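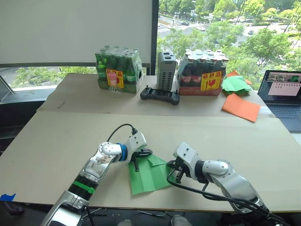
October, folding bench, started writing 3 pm

Right arm let go late again, and this time it took the paper with it. I've stopped the run and I'm writing this up while I can still remember the order of things, because last time I left it until the next morning and my notes said "gripper weird, see Nartey log" and the log had rolled over.

So. Green paper, the usual fold routine for Sendis, left arm holds the top edge, right arm pinches the right edge, brings it over, lets go, backs off. Nothing clever. It had behaved all morning and I'd got rather fond of it. Plan was 20 sheets without touching the settings. We got through 17 and I lost the last 3 to the same fault, one after another, which at least makes it a proper fault and gives me something to chase!

What happens: the controller sends open to the right gripper, gets "open" back, and starts the retreat. But the fingers are still on the paper. The left arm is still pressing down, as it should be, so the sheet gets pulled between the two of them. First one tore at the crease. Second one slid out from under the left fingers and skated off towards me. Third one I was waiting for, hand on the stop, and I hit it as soon as the edge started to lift. No tear, but a nasty stretched look to the crease.

Nothing hurt and nothing bent. I did sit there for a minute thinking about what it would have been like with something stiffer than paper in the jaws.

First guess was the paper (damp, static, a bit of glue from the orange squares). Swapped to a sheet from the bottom of the pile, pinched it by hand command, opened it by hand command, perfect. Did that until I was bored. Always perfect. Then I noticed I was doing it with the arm parked low, and the fault only ever comes at the end of the fold, with the wrist rolled over.

Moved the arm to the end-of-fold position, no paper, opened and closed it there. Sticks. Not every time, but enough. 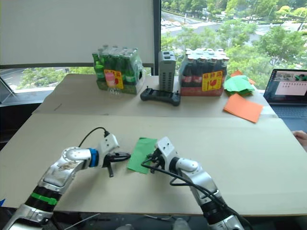
Yulan Pan
Sillska workshop, folding bench

Right, tea had, back at it. The cables on the right arm are my suspect now. They loop down from the gripper and run back along the arm, and with the wrist rolled over the loop gets tight enough that I can feel it pull at the connector. I pushed the connector home with my thumb, held it there and ran the open command again. Fine. Let go, ran it again, fine, ran it again, stuck. I'd call that a bad contact, though I haven't had the plug apart yet so don't quote me.

What bothers me more is the "open" message. If the plug drops out for a moment I'd expect an error, or silence. I went through the Nartey log line by line and the reply is there each time, on schedule, looking perfectly healthy. I think what comes back is only "command received", and our script has been reading it as "fingers are open" ever since I wrote it. So that half is my fault – sorry all. The finger position is a separate value and we never ask for it.

Done so far:

Arm speed for the retreat down to 50 mm/s until further notice. It's painfully slow. Please leave it.

Script now reads finger position after every open and won't start the retreat until the fingers have really moved. If they haven't, both arms hold still and it beeps. Tested by pulling the gripper plug on purpose, beeped, held still, lovely.

Left arm gets the same check. It hasn't misbehaved but it has the same code.

Not done:

Cable on the right arm needs more slack at the wrist and something to stop it tugging on the plug. I tried tape and the tape came off on the second wrist roll. A proper clip, then. I've written to Presberg to ask whether they sell a longer lead for this gripper, and whether the reply message means what I now think it means. No answer yet.

The stop worked every time I pressed it, but I had to look for it with my eyes. I'd like it moved nearer the front where your hand falls on it.

If you use the bench before I'm back in, hand commands only on the right gripper please, and keep your fingers away from the jaws even when the screen says open. The torn sheets are in my tray with numbers on the back, I want to measure the creases so don't bin them.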